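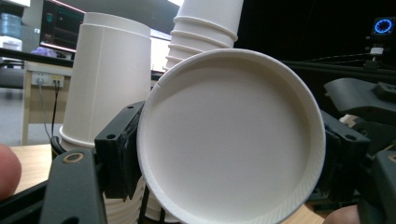

Good evening, and thank you for coming out to talk about thin stuff! My subject tonight is how people take a flat, floppy sheet and talk it into being strong, and I want to start with paper since we've all got some within reach. Paper by itself is hopeless. Hold a page by one edge and it droops. Fold it, curl it, roll the edge over on itself, and it starts behaving like something you could build with. Look at the cup on the screen and find the thick rolled rim, then the fine slanting ribs at the lower right where the paper is crimped. And there's a small break in the rim at the upper left, a notch or a seam. Keep that break in mind. We'll be coming back to joins, and I love joins.

(Leave the slide up. Pass out the index cards now, one each. Extras are in the blue folder.)

First thing to try. Hold your card flat by one short end and put a coin on the other end. It sags, the coin slides off, somebody's coin goes under the chairs. Fine. Now curve the card along its length, just a gentle gutter shape, and try again. Same card, same coin, and it holds! Give people a good minute with this. They always want to do it twice.

What changed? When a flat card bends, very little material has to stretch or squash, so it gives up easily. Once it's curved, the edges sit higher than the middle, and to bend it you have to squeeze one part and pull on another. Paper is pretty good at being pulled. A tape measure does this, and so does a slice of pizza when you fold the crust - demonstrate with hand, don't bring pizza this time.

NEXT SLIDE: the tin roof at Pleststead

This is the old market roof in Pleststead, where I grew up two streets over. Corrugated steel, thin enough that you can dent a sheet with your knee (I did, age ten). The waves run from the ridge down to the gutter, which gives you stiffness in that direction and drainage for free. Across the waves it's still floppy. You can roll a sheet of it up if you go the right way. Ask the room: which way would you carry one in the wind? Let them argue.

Thaddeus Zamora spent 30-odd years putting up roofs like this one, and he told me the waves were the easy part. His trouble was always at the overlaps. Put two sheets side by side with a one-wave lap and the rain finds its way in on a windy night. Go to two waves and you're dry, but you've bought more steel. For the Pleststead roof he ordered 148 sheets and went with the wide lap, and he still thinks about the ones he could have saved.

NEXT SLIDE: hems

Now edges. A cut edge is the weakest place on any sheet. It's where tears start, where fraying starts, and in metal it's where you slice your thumb. So people turn the edge over. Sewers call it a hem, tinsmiths call it a hem too, and if there's a wire rolled inside they call it a wired edge. Hold up the watering can. Let someone in the front row feel the lip. Then hold up the napkin and let them feel that corner.

Tearing demo: two strips of newspaper, one plain, one with the edges folded over and pressed. Nick the plain one and pull. Then try to start a tear in the folded one with fingers only. If it tears anyway, use the second strip, I folded that one tighter.

Say something here about grain. Machine-made paper has a direction, because the fibers mostly line up with the way the sheet traveled. It tears straighter one way and wanders the other. If there's time, have them tear the corner of the program both ways. The programs were cut with the grain running tall, I checked.

NEXT SLIDE: the Tagle box

OK, my favorite. The Tagle is a hatbox pattern that was made in Rirkent by people working at their kitchen tables. One strip of board for the wall, one circle for the base, one for the lid. No glue on the wall at all! The ends of the strip are slotted and hook into each other, and the tension of the curve keeps them hooked. Imani Esposito lent me hers, and I'm going to unhook it in front of you, which makes me nervous every single time.

(Slowly. Thumb on the inside. Do NOT pull the tab straight out.)

See how it springs open? That strip has been wanting to be flat for decades. The whole box is held up by that wish. Around the base you'll notice little cuts folded inward, like the edge of a pie. A flat strip can't turn a tight corner around a circle unless the extra material goes somewhere, and the choices are cut it, pleat it, or crush it. Pie crust, drum skins, upholstery on a round stool, the bottom of a paper bag of flour: have a look at home tonight and you'll find people choosing one of the three.

Imani has an order book from one of those kitchens, and one page lists 400 boxes for a single shop in Senduvbridge. The maker charged extra for a tighter pleat. I'd have paid it.

NEXT SLIDE: back to joins

Every sheet that goes around in a circle has to meet itself somewhere. Labels on cans, sleeves, lampshades, stovepipe. You can overlap the ends, butt them, hook them or stitch them, and whichever you pick, that spot will be a little thicker or a little weaker than the rest. Designers mostly turn it to the back. Lampshade makers will tell you which side faces the wall.

Hands-on for the last stretch. Everyone gets a strip and a circle, and the job is a small round tray with no glue and no tape. Scissors are shared, one pair per table. Walk around. Don't help too early. If a table gets stuck, ask them what they did with the extra paper at the base.

Questions while they work. Someone usually asks about origami and someone asks about airplane wings. For wings, the short answer is thin skin with stiffeners underneath, so yes, same family.

Before people leave: the next session is in June, on knots, same room. Scissors back in the tin, please, and Imani's box goes back in its wrapping before anybody picks up a coffee.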